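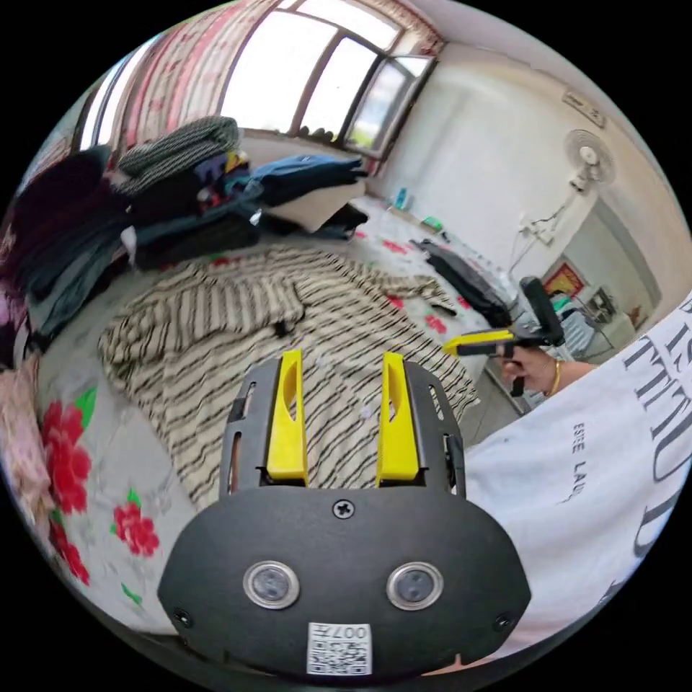

A sweater, a blue jacket and a striped top laid out on the flowered sheet.

Filed under: Home & Neighbors

The Big Fold is back in Sodirside!

March means the winter clothes come off the hooks and onto the bed, and this year 9 households on our street are doing it together (well, each in our own bedroom, but comparing notes all the way). Filipa Morais got us started, and her method is so simple I've already talked my sister into it. Put everything in one heap. Take out a single piece, open it flat with the sleeves spread, check the cuffs and seams, then fold it and start a pile.

I did my knits first and was through them in nearly 20 minutes, with the window open and the radio on – such a nice way to spend a morning! I also found 3 sweaters I'd forgotten I owned, and one of them still fits.

Anything you'd like to pass along can go to the swap table at Valente Hall, open from 4 p.m. all month. Coats and kids' sizes are especially welcome. Please button the shirts before you fold them.

Sodirside Neighbors Newsletter | Contact us | Back to top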